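Ticket: Ritis gripper, soft container handling
Status: open, waiting on reporter
Opened by: Nesrin Aydoğan
Assigned to: Güven Yazıcı

Nesrin, 9:40
Hi Güven! Me again, with the tidying routine. I'm on the Ritis arm with the November build, and the job is the boring one I keep going on about: pick small stuff up off a table and put it in a box. It does bottles all day long. It does mugs. Then it gets to a thin plastic tub and squeezes until the lid pops, and then it carries on as if everything's great — no fault, no warning, nothing in the log except "grasp OK."

I tried dropping the grip force from 75 to 19 in the settings. The tubs survived but the bottles started sliding, so I put it back. Restarted the controller twice, re-ran the finger calibration, same thing both times.

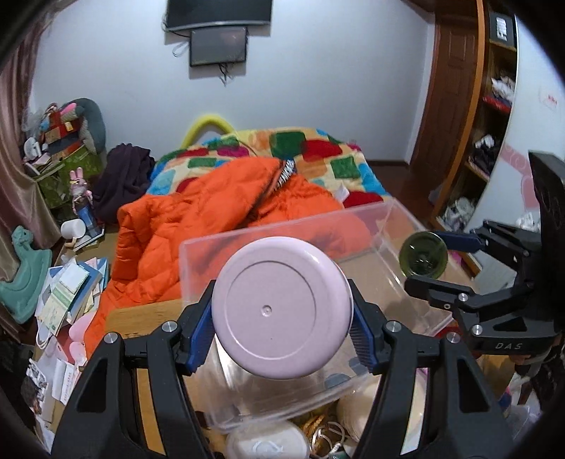 My question is whether the force limit can be set per object, or if it's one number for the whole run. Chantal thinks there used to be a per-class table in the Siltora config, but I can't find it in the menus and the manual only covers the old version. I'd really like this to work on ordinary bedroom clutter, because that's what people want a robot for (well, it's what I want one for). A pink lid on a clear plastic container and a green glass bottle are going to turn up on the same table, one gripper on each, and they can't be held the same way.

Güven, 11:15
Chantal's right, the table still exists, it just moved. Open the Siltora config, go to Advanced, and look for "material limits." It's off by default. Turn it on, set thin plastic to 19 and leave glass at 75. Also raise the slip check to 2000 ms, the default is way too jumpy.

Nesrin, 14:30
Found it, thank you! Ran 5 tubs and 5 bottles. All the bottles made it into the box and so did four of the tubs. The last tub got read as glass and, well, crunch. So I'm a lot happier, but I wouldn't leave it alone with my kitchen yet. Can I send you the log for that one?

Güven, 14:50
Yes please, the whole folder and not only the error file. Keeping this open until I've looked at it.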